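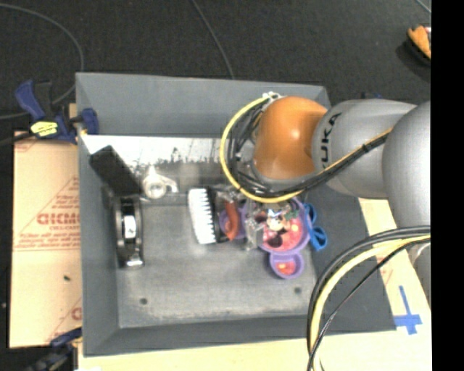 The gray bin, from above.

The gauge at Bedano read 222 on Friday morning and 226 by four in the afternoon. The keeper wrote both figures in the log and initialed them. The spillway was rated to 230, a number painted on the wall by a crew from Jaren before she was hired.

She telephoned the lower station. The man on duty asked whether she had checked the float. She had. He asked whether she had checked it twice, and she went down the 2 ladders again in the rain and tapped the housing with a wrench. It read 226.

"Same," she said.

"Then open the second gate."

The second gate had last been opened in December. The manual allowed 1000 turns of the hand wheel between greasings and she had kept the tally in pencil on the door. She greased it anyway. The wheel moved on the third pull.

Water went under the road toward the town. She stood with one hand on the rail and felt it through the steel. Then she went in, wrote down the time, and put the kettle on.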